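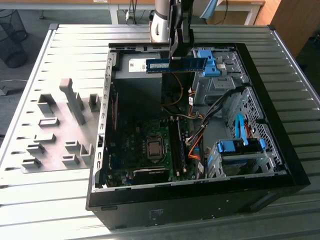

Desktop tower on its side, panel off, memory module above the case.

Rillton Bench Notes: Desktop Refurbishing, April

The Rillton workshop takes in office desktops, strips them to a known state and rebuilds them with tested memory and storage. Bench layout by Elfriede Nägeli, captions by Fotis Lambrakis.

Work position. The tower lies flat on the ribbed metal table with the interior facing up. The side panel goes to the left of the case, tabs and hooks upward.

Memory. Two long black slots to the right of the CPU. Check the notch against the slot key before applying pressure – a reversed module will not seat. Press both ends evenly until the latches close.

Processor. The square metal CPU is in its socket with no cooler fitted. Do not apply power in this state. Clean the contact face and apply new thermal compound before the cooler goes back on.

Cables. The black, orange, yellow and red bundle loops from the power supply toward the drive cage and the board. Keep it clear of the slots. The light-blue SATA cable runs down the right inner wall.

Drive bays. Blue plastic latches on the upper cage, blue carrier in the lower bay. Carriers go back in the bay they came from.

Memory test: 16 passes per machine, logged under the Clendisus job number. Corrections to Leonidas Sarantis, Thursday at the latest.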